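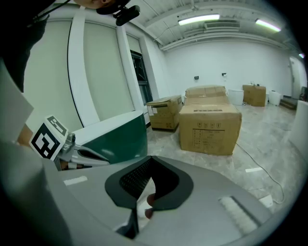

Delia Echeverría asked whether saves from the Trisotari demo carry over to the full game. They do – on PC only.

2/ The full version of Trisotari requires 76 GB of free space. Players should back up their save folder before installing.

3/ Patch 2 raises the inventory limit to 200 items. Console release follows in April.

1 min read

Comments
Kristóf Fülöp: Does the demo stay up?
Lindiwe Masilela: Lost my save last time, backing up now

We use cookies. Accept | Settings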